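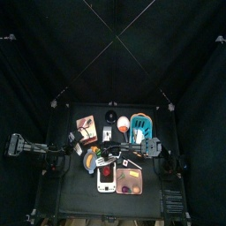
Where we are with the demonstrations

Hi Indira,

You asked for something shorter than the spring report and with less math in it, so I'm writing this one the way I'd tell it to you over coffee. It covers June through August on the Fondari work. Budget is in the separate sheet A-yeong sent you, and nothing in it should surprise you except the cables, which I'll get to.

The big number first. We now have 784 usable demonstrations, all of them done by a person driving the two arms by remote control. By usable I mean Cempaka or I watched the recording back and agreed that the person finished the task without a long pause or a bad bump. We throw out more than I'd like. In June it felt like every other one went in the trash, and I was pretty gloomy about it (you may remember my emails!). August was a lot kinder to us.

The tasks are still tabletop ones: pick up a toy vegetable and put it on the tray, put something in the basket, hand an item from one arm to the other. We had 11 tasks in the plan and we're collecting on all of them now except the handover with the spatula, which I keep putting off. It's a flat, slippery, awkward thing to pass between two grippers, and every operator groans when it comes up. I'd like to keep it in the plan, but please don't hold me to a date.

What changed over the summer

The black fabric walls were the best thing we did. Back in the old room at Todby, people walked past, the sun moved, somebody's orange jacket showed up behind the table for a whole afternoon, and all of that went into the recordings. With the fabric around the table the background stays dull, and that's how we want it. We did lose a couple of days getting it hung the way Thirumalai wanted it, and he was right to fuss.

We also went messy on purpose. The first batch had one object on the table at a time, neatly placed, and the policy we trained on it fell apart as soon as there was anything else in view. So now we pile things up in the middle: the bowl, the remote, the toy food, a cardboard box, whatever's in the bin, and the operator has to work in among it. It's slower. A new operator hates it for the first hour and then gets weirdly competitive.

Speaking of operators, we trained 19 people over the summer, mostly students from Dulcombe who wanted the hours. I thought the gamers would be the good ones. Some were! But the steadiest of the whole bunch is Eirlys Pumphrey, who came to us from a dental office and moves like she's got all day. Her demonstrations are slow, and I worried about that, but the policy trained mostly on her recordings grabs more gently and misses less than the one trained on the fast people. I don't want to make too much of it yet. We've only compared them on the tray tasks.

The wrist view

I argued for wrist cameras in the proposal and you (fairly) asked what we'd get for the money. The overhead view is great for finding things in the pile and pretty poor at the last inch, when an arm is in the way of the very thing it's reaching for. From the wrist, you're looking out between the fingers. Operators have both views on their screen, and once they're close in they mostly stop looking at the overhead one. I do the same when I drive.
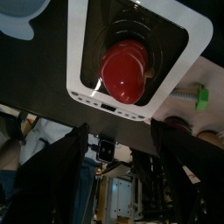 Wrist view with the gripper open, close to the white housing and its red knob.

Two things about the wrist recordings still bug me. One is that the camera sees past the table, down to the floor and the rack and anyone who's near it, so the fabric walls don't help us there the way they do from overhead. Thirumalai wants to mask those parts out before training. Cempaka wants to leave them in and let the policy cope. We're going to try it both ways on the tray tasks and I'll tell you who won.

The other is the cables, as promised. They snag, they drape over things, and they can hide a small object from the overhead camera at just the wrong moment. We went through two sets of the thin ones from Thaweesak before switching to a tougher kind, and that's the extra line in A-yeong's sheet. The new ones are stiffer, so I still see an arm hesitate now and then on a long reach, but we haven't had to stop a session over a broken cable in August.

Guiding by hand

We said we'd also try showing the arms a task by hand, grabbing the arm and moving it through the motion. I gave this a fair shot in July. It's lovely for one arm and a simple reach, and total beginners get it in minutes. With two arms I ran out of hands, and my own sleeves and elbows were all over the overhead recordings. I'd like to keep it for teaching new operators what a good grasp feels like, then move them to the remote controls for the real collecting. If you're fine with that, I'll shift those hours over. If you'd rather we stick to the original split, tell me before we book the fall operators.

Next up is the masking test, a second look at slow versus fast operators with the basket tasks added, and the spatula. I'll send Cempaka's tables separately once she's happy with them.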